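Give me a second-division handball game over a televised final any night of the week. Last December I watched Zaltmont play Femau in a gym with room for 600 people, and just over 200 of us showed up. It was glorious! Solveig Lindqvist scored 10 goals from the left side, four of them on shots I still can't explain to my brother.

So I'm baffled that the league wants to cut seven clubs and put the rest behind a paid stream. The argument is that small crowds look bad on screen. Fine – then point the camera at the court.
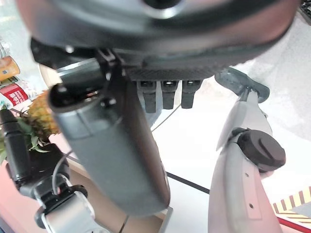
Small crowds make noise you can pick apart, and you can hear Signe Lundgren calling the defense from her goal (she never stops, even when her team is up by nine). Kids sit close enough to learn the calls and shout them back. I'd pay more at the door to keep that – double, even – and I bet most of the people in my row would too.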